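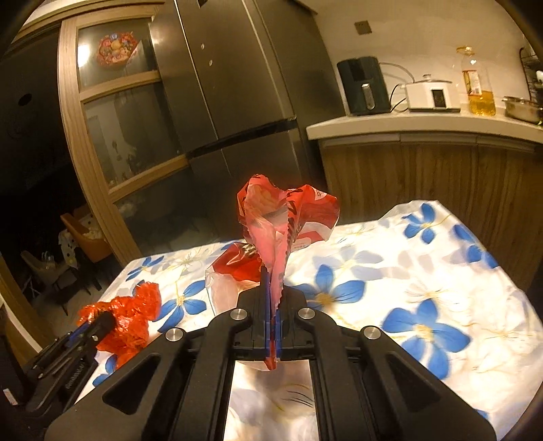
M. Kiiskinen
Lecturer in Applied Robotics, Plomdale Community College, and adviser to the Plomdale Robotics Club

Chapter 11
Soft, Shiny and Crumpled: Planning a Gripping Project

By now you and your classmates have spent ten chapters with things that behave. A block has corners, a can has sides, and if your gripper closes on either one in the right place, you can draw the contact points on paper and be fairly sure of what you've drawn. I'm fond of blocks, and I still start every new club member on them. But sooner or later somebody on your team will want to try what most kitchens are full of, and then you'll be holding a plastic bag in a pair of jaws and wondering where all your nice geometry went.

Look at the red, pink and white packaging in the middle of the opening photo. The jaws have hold of one small part of it, and the rest goes wherever it likes: up, outward, over toward the table, with a little red point sticking out underneath. The other gripper has its own bag, and that one is all creases. Try sketching the outline of either bag (really do try it, with a pencil, before you read on!) and you'll see why we give this subject a whole chapter.

Our club came to bags by way of the Sokness Kitchen Challenge, a student competition in which teams tidy a table against the clock. Our first entry, a two-armed machine we named Huveo, did very well with cups and spoons and very badly with wrappers, and we drove home from that July meet with a great deal to talk about. The following term the students set the arms aside and worked by hand, opening and closing the grippers themselves and writing down each attempt. They logged 447 of them before anyone went back to the code, and I think those notebooks taught them more about contact than my lectures ever had.

You'll be doing a smaller version of the same thing. Your team will make 26 attempts with thin packaging of your own choosing, on a table covered with a patterned cloth, and record for each one where the jaws closed, how much of the bag was between them, and what the loose part did next.

Before you begin, please reread the section on pivots and linkages in Chapter 4, and have a look at your gripping strips while you're at it. Agree with your partner on what counts as a successful hold, too, and write it at the top of the first page. My own students have argued over that one line for most of an afternoon, and I've never had the heart to stop them.

11.1 What Changes When the Object Bends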